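Entwistle to replace water meters at 1,907 addresses

Billing by estimate will end in October, utility says

14 July 2019

The Entwistle water utility will replace the mechanical meters at 1,907 residential and small commercial addresses with ultrasonic units, ending a billing method under which many accounts have been charged on estimated use for most of the year.

The contract was awarded to Timeck, which will supply and fit the meters. Wavex will provide the radio modules that transmit readings to the utility. Work starts on the north side of town and moves south by reading route.

The existing meters use a rotating piston. As the piston wears, water passes around it without being recorded, and the error is largest at low flow. A tap left dripping or a toilet valve that does not seat may not register at all. Ultrasonic meters have no moving parts in the water. They send a pulse between two sensors, with the flow and against it, and calculate the rate from the difference in travel time.

"The old units under-read, and they under-read more every year," said Maxine Tamihana, the utility's metering engineer. "Some customers will see a higher volume on their first bill. They were using that water before. It was not being measured."

Bench tests on 100 meters pulled from service last year found that nearly all of them recorded less than the true volume at the lowest test rate. Results at normal household flow were closer to standard, though still outside the limit the utility sets for new equipment. The test report, prepared by Jui-lin Fung, recommended full replacement over a rebuild program on the grounds that parts for the older model are no longer stocked.

Meters will be read by radio once a day. The utility currently sends a reader to each address four times a year and estimates the months between. Where a meter pit is flooded or blocked, the estimate has sometimes been carried forward for several quarters.

Warrick and Noeline Prendergast, who run a laundry on Sornar Street, said they received a corrected bill in spring after three estimated ones. "The correction was more than the three bills put together," Noeline Prendergast said. The utility allowed them to pay it in installments. Under the new schedule, corrections of that kind should be limited to meter faults.

Installation takes less than an hour at most addresses, and the supply is off for part of that time. Residents do not need to be home if the meter is in an outdoor pit. Where the meter is indoors – usually in a basement or a kitchen cabinet – the installer will leave a card with a number to call for an appointment. Access to the pipe must be clear on both sides of the meter.

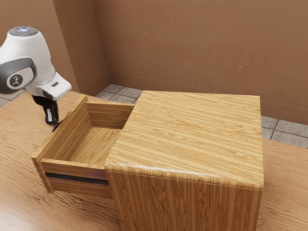

Who pays for the new meter?

The utility does. The meter, the radio module and the fitting are covered by the capital budget, and no separate charge will appear on the bill. Owners remain responsible for the pipe on the house side of the meter.

Customers may ask for their old meter to be tested before it is scrapped. Requests must be made in writing before the installation visit, and removed units are kept for one billing period. Meron Ambaye, who manages customer accounts, said the leak allowance would continue and would apply to leaks found through the daily readings.

Rates are unchanged. The first bills based entirely on radio readings will be sent in October to addresses on the north routes.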